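We use cookies to remember your preferences. Accept all | Manage settings
Print this page | E-mail this page

Sturncombe Teaching Bench: progress report to the Clundar Fund, August

Prepared by Rosemarie Pfeiffer, with corrections from Benedikt Albers, most of them to my arithmetic.

1. Where we are

The grant was for a set of bench exercises in pouring, sorting and putting things back where they came from. The last of these was added at the request of Bernd Janssen, who has shared a laboratory with other people for most of his working life. Of the 6 exercises promised, three are written and have been tried at the table. A fourth is written and has been tried only by its author, who found it very clear.

2. The table

We asked for a proper laboratory bench and were told the delivery time. We therefore use plain white tables, which have the advantage of showing up every spill and the disadvantage of the same. The layout is kept spare on purpose. Tubes go in clear acrylic racks towards the back, with paper cups and a beaker alongside, and the front stays free for working. 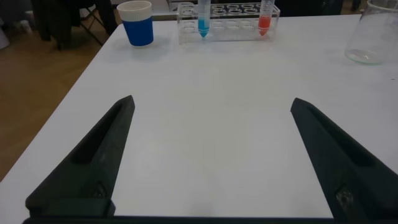 The coloured water has been the success of the quarter. Red and blue were in the original plan; green was Arnaldo Mendes's idea and was resisted for a fortnight. It has since been adopted without anyone admitting to having been wrong. Food colouring costs next to nothing, and it lets a beginner see at once which liquid has ended up in which vessel, including when it is the wrong one.

Paper cups were meant to stand in for plastic ones until the order from Görtz arrived. The order has arrived. We are keeping the paper cups, which are lighter, cheaper and already familiar to everyone from the coffee corner. A rule about not mixing the two populations has been written up and is mostly followed.

3. Layout trials

Teguh Harahap has been working out where everything should stand. His present view is that two racks are better than one, with a beaker between them and a cup at each end, so that nobody has to reach across an open vessel to get at a tube. Earlier versions put both racks together, and elbows were an issue.
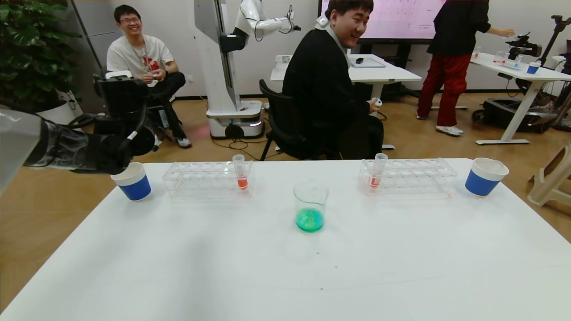

Cups at either end, racks between them and the green beaker in the middle.

I am told the spacing can still be improved. Teguh has a sketch, and has been asked to stop at version 3.

4. Money

We have spent 1280 euros to date, chiefly on glassware, racks and tubes. A further 300 is set aside for breakages and has not been touched, a sentence I expect to regret by the next report. The Clallum storage cabinet is paid for and its doors open, though only one at a time.

5. Still to do

Exercises five and six are in outline. Benedikt would like the written instructions cut to a single page each, and I would like him to do it. We also need better labels for the racks, as the present ones come off when wiped and then turn up on sleeves.

We ask the Fund to note the change from plastic cups to paper, and to let us move the small saving to labels. The next report will include the wording of exercise four once somebody else has understood it.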